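Bags and Baskets: Getting the Shopping Put Away

Last updated: April

This page began as notes for our own kitchen in Surkcombe and has grown into a gallery of the bags and baskets we use between the shop and the cupboard. There are a couple of lines for each, more where there was something to say. Sizes are given where I measured. Anything we no longer use is marked as such.

The big cotton bag

Plain cotton, long handles, goes over the shoulder. It carries bread, crisps, kitchen roll and anything else that is large and light. Tins pull it out of shape and it never quite recovers. It goes in with the tea towels at 40 degrees and comes out a little shorter every time.

The Penner trolley bag

Bought for the walk up from the bus stop. It holds 41 litres according to the label, and that is enough for a week if the milk is bought separately. The lining unclips and can be wiped down. The wheels are noisy on the brick path, so we lift it over that part in the early morning.

The string bag

Good for onions and oranges, poor for everything else. Small potatoes fall through the holes. It hangs on the back of the larder door with the onions still in it, which saves unpacking them at all.

The cool bag

Used for frozen things in summer and for picnics. The zip has to be left open when it is put away or it smells. We had a second one from Wosovholm that was lighter, but the foil lining split along the fold and it went in the bin after two summers.

Paper bags from the greengrocer

We keep these for mushrooms, which last longer in paper than in plastic. A mushroom bag can be used again until it goes soft at the bottom, then it is torn up for the compost.

The wicker basket by the back door

It is for things from the garden and it stays outside the kitchen on account of the soil. Beans, rhubarb and windfall apples are rinsed at the outside tap before they come any further. The handle was rebound with garden twine last year and has held.

The Raka shelf baskets

These are the ones that slide into the larder like drawers. The shelves are 290 mm deep and most baskets sold for larders are deeper than that, so they stick out and the door won't close. The small Raka fits. One has packets of rice and lentils, one has baking things, and the top one has whatever the children are not meant to reach. They have no lids, so flour and sugar go in jars first.

The drawer of bags

Every kitchen has one. Ours used to be so full that it jammed. We now fold each bag flat in thirds, then roll it from the bottom up and tuck the end under the handles. It takes a few seconds and the drawer opens again. A roll of 100 freezer bags lives at the front, where it can be found.

Fruit: from bag to basket

Fruit is the part of the shopping that suffers most from being left in its bag. It sweats in thin plastic, and if there is one bruised peach at the bottom the rest soon follow. We used to put the whole bag in the bowl and take pieces out as they were wanted. Now the bag goes down beside an open basket and the fruit is moved across as soon as we are home. A basket with holes in the walls and the base lets the air round, and any grit drops through.
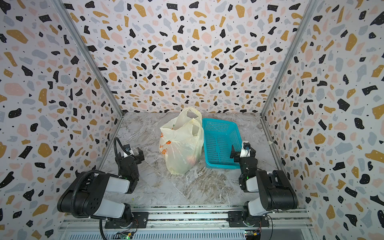

Apples and peaches are kept apart after the first day. Apples hurry the others along, so a hard peach can sit next to one overnight if it is wanted for the following afternoon, and then it should be moved. Pears get the same treatment. Bananas have their own hook.

Put the heavy fruit in first and the soft fruit on top. If the basket is small, a single layer is best. We check it in the evening while the kettle is on, and anything that has gone past eating raw is cut up and stewed. A 2 lb bag of apples makes enough purée for a couple of breakfasts.

Washing is left until the fruit is eaten. Wet fruit in a basket goes mouldy faster, especially where two pieces touch.

Cleaning the plastic baskets

The ones with a grid pattern collect dust and bits of onion skin in the corners of the holes. Soak them in the washing-up bowl with warm water and a squirt of washing-up liquid, then go over them with an old nail brush. Dry them upside down on the draining rack. We don't put them in the dishwasher after one came out warped and would no longer sit flat.

Cleaning the carriers

Thin carriers can be wiped with a damp cloth and hung from the tap by one handle until they are dry inside. If a bag has had raw meat in it we don't keep it. Bags with a hole in the bottom are used for collecting other soft plastic, and the whole lot goes to the collection point at the Surkcombe shop.

The basket under the sink

Cloths, brushes, spare sponges and the plunger. It used to hold the dishwasher tablets as well, but they have moved to a high cupboard. The basket can be lifted out in one go when the trap needs undoing.

No longer used

The three-tier wire stand. It took up a whole corner and the bottom tier was too low to see into. A bag of potatoes was found there in a bad state. The stand is now in the shed and holds flower pots.

Also in this section

Larder shelves, before and after
Jars and what we keep in them
A small freezer, sorted
Folding tea towels to fit a narrow drawer
Labels that stay on
Surkcombe kitchen: the new worktop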